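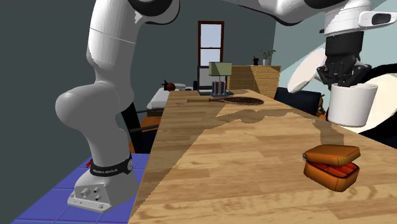
Figura 1. Entorno de simulación con el brazo Franka Emika y la taza sujeta por el borde, sobre el extremo derecho de la mesa.

Planificación de movimientos con objeto sujeto en una habitación simulada
Informe de proyecto, asignatura de Robótica y Control
Grupo 11

1. Objetivo

El proyecto desarrolla un módulo de planificación para un manipulador que transporta un objeto por encima de una mesa con obstáculos. El módulo recibe la configuración articular de partida, una pose de destino para la pinza y la geometría del objeto sujeto, y devuelve una trayectoria libre de colisiones con marcas de tiempo. La percepción queda fuera del alcance: las poses de los objetos se leen directamente del simulador.

El trabajo parte de la biblioteca Ceken, usada en la asignatura desde el curso anterior, que resuelve la cinemática inversa y ofrece un planificador por muestreo. Ceken no contempla que la geometría de la pinza cambie durante la tarea. Esa es la carencia que se ha intentado cubrir.

2. Entorno

La habitación procede del conjunto de escenas Fotingate, sin modificar el mobiliario. Sobre la mesa de madera hay una caja naranja con la tapa levantada, una raqueta de tenis y, al fondo, una lámpara de escritorio. La tapa de la caja es el obstáculo más problemático, por su inclinación y por su cercanía a la zona donde se manipula la taza.

Las mallas originales se sustituyen por descomposiciones convexas para la comprobación de colisiones. La raqueta se aproxima con dos volúmenes: un prisma plano para la cabeza y otro para el mango. El cordaje no se modela. En la caja se separan la bandeja y la tapa; con una sola envolvente convexa, el espacio entre ambas quedaba marcado como ocupado y el planificador rechazaba poses válidas.

3. Modelo del objeto sujeto

Al cerrar la pinza, la taza deja de ser un obstáculo del entorno y pasa a formar parte de la cadena cinemática. La transformación entre la pinza y la taza se congela en ese instante. El agarre se hace por el borde, de modo que el cuerpo de la taza queda por debajo de los dedos y aumenta la altura libre necesaria en cada paso sobre la mesa.

Se añadió una lista de pares de colisión permitidos (dedo izquierdo-taza, dedo derecho-taza). En la primera versión faltaba el segundo par y todas las consultas fallaban en el estado inicial. El error tardó en localizarse porque Ceken devuelve el mismo código para un estado inicial inválido que para un tiempo agotado. La versión entregada distingue los dos casos.

4. Planificación

El planificador es un RRT bidireccional en el espacio articular, con un límite de 400 ms por consulta. El camino resultante se acorta eligiendo pares de puntos al azar y se parametriza después en el tiempo con límites de velocidad y aceleración. Se impone además una restricción de orientación — el eje de la taza no debe separarse de la vertical más de 11 grados — mediante proyección de cada muestra. La proyección usa la pseudoinversa amortiguada del jacobiano y se abandona si no converge.

El acortado no respetaba al principio la restricción, al interpolar en línea recta entre configuraciones ya proyectadas. Ahora cada punto intermedio se proyecta y se vuelve a comprobar.

5. Resultados

Se lanzaron 946 consultas con destinos muestreados sobre la superficie de la mesa. De ellas, 293 terminaron sin solución dentro del límite. Las restantes produjeron trayectorias que superaron la comprobación de colisiones a resolución fina.

Los fallos se concentran en dos zonas: detrás de la tapa de la caja y en el extremo lejano de la mesa, donde el brazo trabaja casi extendido y la proyección converge mal. No se ha separado qué parte de los fallos corresponde a destinos inalcanzables. Para hacerlo haría falta un análisis previo de alcanzabilidad que no dio tiempo a incluir.

6. Limitaciones y trabajo pendiente

La transformación de agarre se supone rígida y no se modela deslizamiento entre los dedos y el borde. Tampoco se ha probado el módulo fuera de simulación. El banco del laboratorio Kisberg admite la misma interfaz de trayectorias, pero exige un filtro de par que aquí no está implementado.

Queda pendiente sustituir el muestreo uniforme por el muestreo sesgado de Vigfúsdóttir en las regiones estrechas, y guardar la semilla de cada consulta en el registro. Actualmente solo se guarda la del lote completo, por lo que reproducir un fallo concreto obliga a ejecutar todas las consultas anteriores.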